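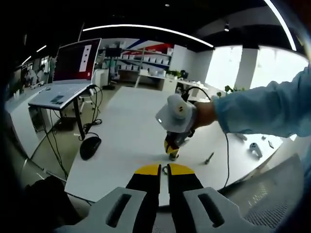 The most advanced part of any robot I have helped build is the cable. I mean this as a complaint. We share a workshop in Clotville, and since April the big table has belonged to the gripper project, which the group named Raletti after a vote I lost.

The pitch for building this stuff yourself is that it's cheap now. It is, in the way a free puppy is cheap. Our parts came to $325. Then came the right screws, the other right screws, and 25 printed fingers, of which 5 closed on anything smaller than a lemon. I have no regrets about the lemon phase, but I wouldn't put it in a brochure.

What bothers me is how people talk about automation, as if it arrives in a crate and starts taking jobs by lunch. Come and watch us try to pick up one small object. It takes a laptop, a screwdriver, two opinions and most of an evening. The human hand, meanwhile, is right there on the end of the arm, doing nearly all the work and getting none of the credit.

I still think more people should do it – badly, and in company. A person who has spent a night chasing a loose connector reads a robot press release with a much steadier pulse. Simard, the hardware store down the street, has done well out of us too. They've started stocking the short screws.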